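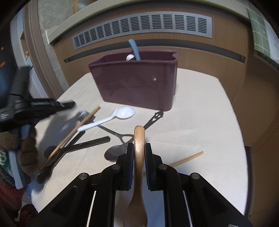
The Nineteenth at Lendetville

The yardage plate on the 2nd tee at Lendetville read 295. The superintendent had measured the hole with a steel tape on his first morning in the job and recorded a different figure, which he wrote in the green ledger and did not mention at the pro shop. The plate was cast bronze, set in concrete in 1973, and it was level. He had checked that too.

The course had been built on clay over broken shale. Drainage ran northeast. Every green except one was pitched back to front at a grade that met the standard of its day, and the exception was the 2nd, which fell away at the rear into a hollow the members called Kao. The word was on the original drawing in block capitals with an arrow. It had no entry in the legend.

In September the hollow began to hold water. The superintendent pulled cores at the low point and at the collar. The cores showed two inches of thatch, then sand, then a gray layer that smelled of sulfur. He opened the nearest valve box and ran the Hotis controller through its manual cycle, station by station, with a pressure gauge on the line. All stations returned normal readings. He closed the box and wrote the readings down.

The controller listed 19 stations. The course had 18 greens, and he had assumed that the last station fed the practice green. At six the next morning he ran it alone and walked to the practice green, where the heads stayed down. He could hear water. He followed the sound downhill past the Nukard shed, where the mowers were kept, and through the sumac behind the 2nd.

Four heads were turning in a clearing. The arcs overlapped correctly. Inside them was a green, oval, long axis east to west, mown at a height he estimated by eye and then confirmed with the prism gauge from his jacket. The gauge read one eighth of an inch. The greens he was paid to maintain were kept a little higher than that.

There was a cup near the back edge. It had been cut that morning or late the day before, for the wall of the hole was clean and the soil had not dried at the lip. There was no flagstick. Beyond the cup the ground dropped toward the back of the hollow, and the outflow from the four heads collected along that line and went under the sumac to Kao.

He took a core. Thatch was minimal. Root depth exceeded the length of the tool.

A tee had to exist. He stood at the cup, took a bearing along the long axis, and paced it back through the trees. The corridor was narrow but nothing in it was older than the rest of the growth. It brought him out at the bronze plate. He stood on the 2nd tee with his back to the 2nd fairway and laid the steel tape down the line he had walked, moving the pin forward at each full length. It came to 295 yards.

He put the tape away and entered the figure in the ledger on the same line as the first, in the column marked for corrections.

The question of the water was simple. Station 19 ran for longer than the soil could accept, and the excess went to the hollow. He could shut it off at the controller and the hollow would drain before the first frost. He could also cut the run time by half. He stood at the panel with the door open for some minutes and then chose the second setting, and made a note to check the collar again.

Before dark he took one club and two balls to the tee and turned his back to the fairway. The first ball struck a branch and dropped. The second started left of the line and came back toward it, and he lost it against the sky. He listened. The distance was too great for any sound to carry, but he stayed until the count he was keeping in his head ran out.

In the morning there was a pitch mark on the green, repaired, and the cup had been moved to the front.

Comments

I worked grounds for years and the valve box part is right. You always find a station that isn't on the map. Would have liked to know who does the mowing, though I suppose that's the point.

One eighth on a clay site with no air movement, in the trees? It would be dead by July. Good story otherwise.

Read it twice. Did he ever see the first ball again?

Is Kao supposed to mean something? I looked for it earlier in the story and only found the drawing.

Contact | Copyright Lendetville Short Fiction Page, all stories property of their authors | Back to top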